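Travel help > Overland and by rail > Asia

Two weeks following the Indus by road - hire a driver or take the buses?
Posted by Paraskevi Balaskas, 19/06/2022

Hello all, first post so be gentle! I'm planning a trip along the upper Indus in northern Pakistan, starting in Islamabad, going up the Karakoram Highway to Gilgit and then over to Skardu. I'd like to go in December because that's when I can get the time off, and I'm travelling with my cousin, so there'll be 2 of us with one big rucksack each.

My trouble is I can't decide how to get about. I had a look at a small agency called Cestholm, who'll do a car and driver for the whole fortnight, and they seem nice enough by email (they reply quickly, at least). They want 30 per cent up front by bank transfer and the rest in cash when we meet the driver. The other way is to go by bus and shared van and sort each leg out as we come to it, which is how I did most of Turkey and Georgia years ago and I loved it. But I was younger then and I didn't mind spending a night sitting on my bag.

We're not in a great hurry. I like stopping for tea and looking at things, my cousin likes a proper bed. Has anyone done this stretch in winter? Is the deposit normal? And would we be mad to try the road to Skardu by public van?

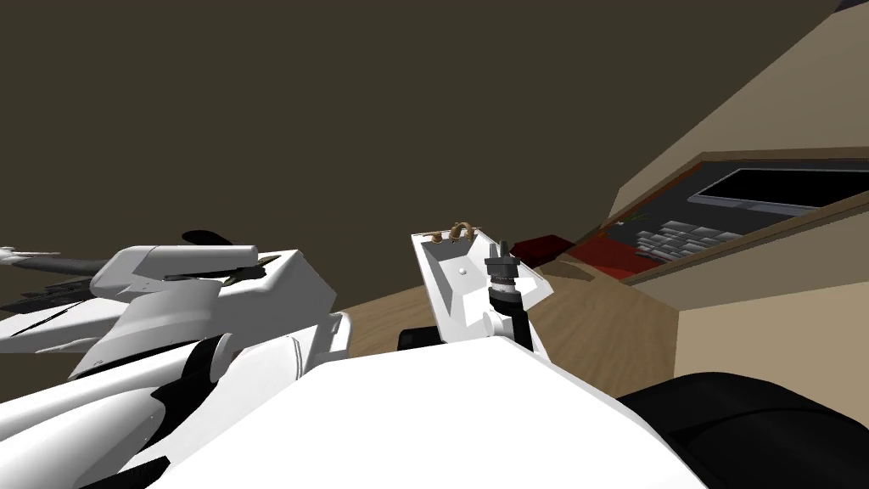
Jultaso
Not mad, but do have another think about the month. I went up in early autumn and even then we sat for half a day behind a rockfall while a digger cleared it. In winter the high passes are shut, so whatever you do, don't plan on coming back over Babusar - you'll be going the long way round by the river in both directions, and it's a very long day. Two long days if you've any sense. We broke the journey at Besham going up and Chilas coming down and I was glad of both.

As for car or bus, I've done it each way. The bus is cheap and people are lovely, I was handed oranges and boiled eggs the whole way to Gilgit. But it stops where it wants to stop, and you go past all the good bits at three in the morning with a film blaring. If you like looking at things, get the car. The gorge is the whole point of that road and you want to see it in daylight. You'll also want to pull over when you see rock carvings, and a bus driver won't do that for you however nicely you ask.

The Skardu van is all right. The road was rebuilt not long ago and it's far better than the old accounts make out, so don't let the horror stories put you off. It took me around 4 hours from the junction, with one stop for lunch. Sit on the side away from the river if you're nervous of drops, and bring something warm to put over your knees, those vans are draughty!

The deposit sounds normal to me. I paid something similar to a different outfit. I'd ask for the driver's name and number before sending it, and get it in writing whether his food and rooms are included. Mine weren't and we had an awkward chat over breakfast.

One more thing - carry loads of photocopies of your passport and visa page. They ask for them at the checkpoints and it saves everybody standing in the cold while it's all written out by hand.

Bassi
Go in spring, it's blossom season. Buses are fine.

Paraskevi Balaskas
Thank you both! Jultaso, that's so helpful, I hadn't thought about the driver's rooms at all and I've just written to Cestholm to ask. We can't do spring I'm afraid, much as I'd love the blossom. I think we'll take the car as far as Gilgit and then see how we feel about the van from there (my cousin has gone a bit quiet about it). Does anybody know if the guesthouses in Skardu heat their rooms in winter, or is it a case of bringing a very good sleeping bag?

Jultaso
Bring the sleeping bag. Mine had a gas heater that they took away at bedtime. Ask for extra quilts as soon as you arrive.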